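### 4.2 House rules for shared kitchens

I'll admit it, our first rulebook was a mess. It ran to 17 pages, and when I sat down with Shabnam Talpur to read it out loud we kept losing track of who was supposed to do what (her margin notes are much funnier than anything in this paper). So we threw most of it out and kept four rules, which we now use at both the Kindville and Ledel kitchens:

1. Every hand motion near dishes gets a written speed limit before the arm is powered.
2. The hand opens before it comes close to a plate, never on contact.
3. Cables on the wrist are checked by eye at the start of each session.
4. One person holds the stop button and does nothing else.

Rule 3 caused the most grumbling, and I was one of the grumblers! But a wrist cable is easy to forget when you're busy watching the fingers.

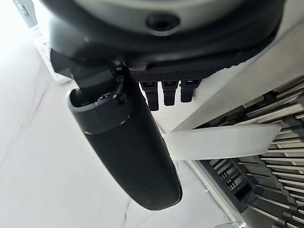
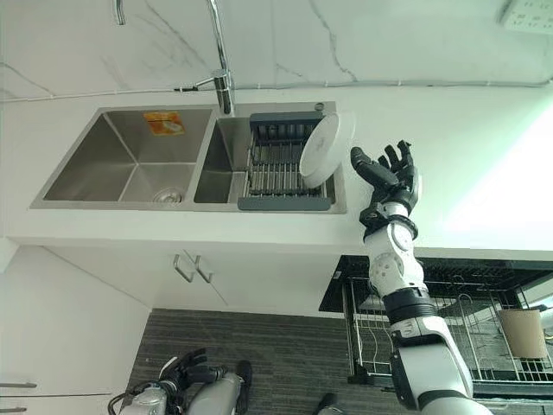 **Figure 4.** Dish work at a kitchen sink. First picture: the wrist housing with its thin black cable. Second picture: the right hand open, palm toward a plate on the over-sink rack.

We logged 100 sessions under the short rulebook. What I like best is that people can recite it, so new folks pick it up over coffee and start correcting the rest of us by lunch. I'd still like a better version of rule 1, because a single limit feels too strict far from the sink and too loose right next to it. Section 5 gets into that, along with the wording we borrowed from our older Bronik checklist.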